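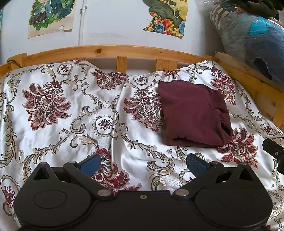 What happens when a shop runs out of money?

Shops open and shops close. Sometimes a shop closes because the owner wants to stop working or move away. Sometimes it closes because it owes more money than it can pay. When that happens, grown-ups might say the shop has "gone bust". The proper word for a company that can't pay what it owes is insolvent.

To see how it works, think about a bakery in a town called Otthorpe. The bakery is called Quintana.

Owing money is normal

Quintana needs flour, butter, eggs and sugar before it can bake anything. It doesn't pay for the flour on the day it arrives. The mill at Skirovham sends the sacks first, along with a piece of paper called an invoice. The invoice says what was sent, how much it costs and when the money has to be paid. The mill gives the bakery a few weeks.

This is called buying on credit. Most businesses do it. The bakery turns the flour into bread, sells the bread, and uses some of the money from the till to pay the mill. As long as enough people buy bread, everybody gets paid.

Money that you owe is called a debt. The person or business you owe it to is called a creditor. So the mill is one of Quintana's creditors. The landlord who owns the building is another, if the rent hasn't been paid yet. The people who work in the bakery are owed their wages at the end of each month. The bank may be a creditor too, if it lent the bakery money to buy its big oven.

When things go wrong

Suppose a large supermarket opens in Nakudville, the next town along, and many of Quintana's customers start buying their bread there. The bakery still has to pay the rent. It still has to pay for electricity, and the oven uses a lot of it. But there is less money in the till each evening.

At first the owner might use savings to pay the bills. Then the owner might ask the mill to wait a bit longer. The mill may say yes, but the mill has bills as well. It has to pay the farmers for their wheat and the drivers for delivering the sacks. If one business pays late, others can end up paying late too.

After a while, Quintana may reach the point where it can't pay its debts when they are due, and there is no sensible way to catch up.

Someone comes in to sort it out

A company that can't pay its debts is not supposed to carry on as if nothing is wrong. It wouldn't be fair to keep ordering flour knowing the mill will never get its money.

So a specially trained person takes charge. In the United Kingdom this person is called an insolvency practitioner. They find out what the company owns and what it owes. Sometimes they can find a buyer who will keep the shop open - the name over the door might stay the same, and some of the staff may keep their jobs. If there is no buyer, the company is closed down and the things it owns are sold. That is called liquidation.

A bakery might own an oven, mixing machines, shelves, a van and the bags of sugar in the store room. Used things often sell for much less than they cost when they were new.

Sharing out what is left

The money from the sale is shared out, but it isn't simply split equally. There is an order set by law. Some creditors are near the front of the queue. A bank that lent money for the oven may have a special right to the money the oven brings in. Workers are near the front for some of the wages they are owed. A supplier, like the mill, is further back.

By the time the queue reaches the mill, there might not be enough left to pay everyone in full. Then the creditors in that part of the queue each get a share, depending on how much they are owed.

Try this sum. The mill is owed £300. There is only enough money to pay 2p for every £1 of debt. The mill gets 300 lots of 2p, so it gets £6. The other £294 is lost. A debt that will never be paid is called a bad debt.

Does the owner have to pay?

That depends on the kind of business. If Quintana is a limited company, the company owes the money, and the owner usually doesn't have to sell their own house or car to pay it. The word "limited", or Ltd for short, tells you this. If the business is not a company and belongs to just one person, that person is called a sole trader. A sole trader's debts are their own. If they can't pay, they may have to go bankrupt.

In everyday talk, people say "bankrupt" about companies and people alike. In the UK, the law uses it only for people.

Words to remember

Invoice - a note asking for payment.
Debt - money that is owed.
Creditor - a person or business that is owed money.
Insolvent - not able to pay your debts.
Liquidation - closing a company and selling what it owns.

Something to work out

A toy shop owes a supplier £7. There is enough to pay 3p for every £1. How much does the supplier get?

(The supplier gets 21p.)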